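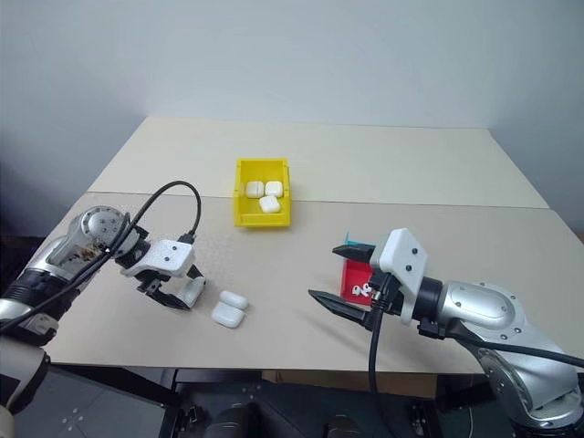

Charging cases at the sorting table, three in the yellow bin.

August 20, 2018

Work on the returned audio stock resumed this morning at the Levik storeroom. The consignment from Tekier consists of 645 earbud charging cases, of which 453 had been entered in the register by the close of last week. The remainder will be taken up in the order in which the cartons were received.

The small yellow bin has been kept as the holding place for cases awaiting entry. A larger tray was tried in March and given up, as the cases slid together and their glossy lids were marked. The bin has sloped sides and holds a modest number without crowding. White cases are also easy to see against the yellow, a point in its favor late in the afternoon when the light in the storeroom is poor.

Mr. Krūmiņa asked whether cases might be stacked on the tabletop while the bin is in use. I have allowed it for pairs only. Anything higher tends to shift when a carton is set down, and the seam between the two panels has caught more than one case on its way across.

A letter was received from De Smet concerning the sleeves. They are able to supply 1,000 at the price quoted in the spring, or 300 at a slightly higher rate with delivery in the same week. I have recommended the smaller order. The shelf beside the door is already full, and the sleeves crease if they are stored on end.

Mr. Siliņa reviewed the register after lunch and found two entries in which the carton number had been written in the column for condition. Both were corrected and initialed. He also requested that scratches on the lid and scratches on the base be recorded separately from now on. The earlier pages will be left as they stand.

The question of the Flomeo labels remains open. The sample sheet does not hold well on a glossy surface, and a corner had lifted on each case tested by four o'clock. A second sheet with a stronger adhesive has been requested.

The storeroom was locked at twenty past five. Carton tape to be ordered tomorrow.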